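Old bench lathe, change gears or belt only?

plirneck_shed
2020-09-22
Hello all. I have bought a small Asard lathe from the estate of a retired clock repairer. It came without a manual. I want to cut threads, but a friend tells me to forget the gears and use only taps and dies. What is your opinion?

Pylypenko
Your friend is right for small sizes. Up to M8 I never set up the gears. It is slow work and you get black hands for one thread.

Zoriana Maksymiv
I do not agree with Pylypenko. A die follows the bar badly if you start it a little crooked, and then the nut sits at an angle. With the lathe the thread is always true to the axis. I learned this in August, when I spoiled 3 spindles for a Pristora drill before I gave up the die.

Some metal parts:
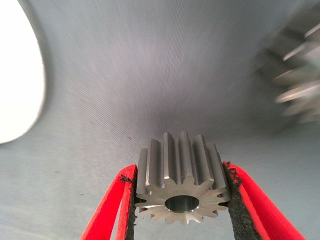
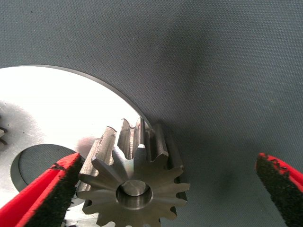
About your gears, plirneck_shed: first count the teeth and write the number on each one with paint. Then measure the pitch of the leadscrew. Without these two things every table from the internet is useless to you.

Pylypenko
For spindles, yes, I accept. But he asks in general, and a beginner will crash the tool into the shoulder.

Zoriana Maksymiv
He can turn the chuck by hand for the last 2 turns. It is not shameful - I still do it.

plirneck_shed
Thank you both. The leadscrew seems to be 3 mm pitch. I will count the teeth tomorrow and write again.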